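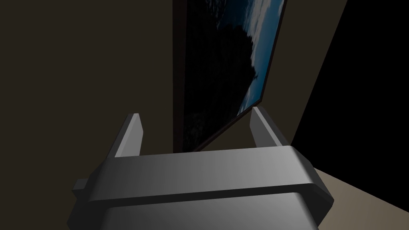 Trestholm visit, Mar 24, 2021

Trestholm packs and ships framed pictures from a warehouse with 222 storage bays. Karla Robles, the floor supervisor, took us through in a bit under two hours.

The arm, which the staff call Tapia, went live in January. It lifts frames off the racks and lays them on the packing bench. Before that, two people did every lift by hand, and the big frames were hard on shoulders. The packers now wrap, check corners and label. No jobs were cut, but the night shift went from six people to four, with the other two moved to days.

New moves are tried in simulation first. Wenceslao Orozco runs that side from a desk beside the lunch room. He used to drive a forklift here and learned the software on paid time, two mornings a week.

Not everyone likes it. One packer told us the pace is set by the arm now, and she misses having someone to talk to on the lift. Breaks are still when they were.

Parking is at the rear, off the laneway.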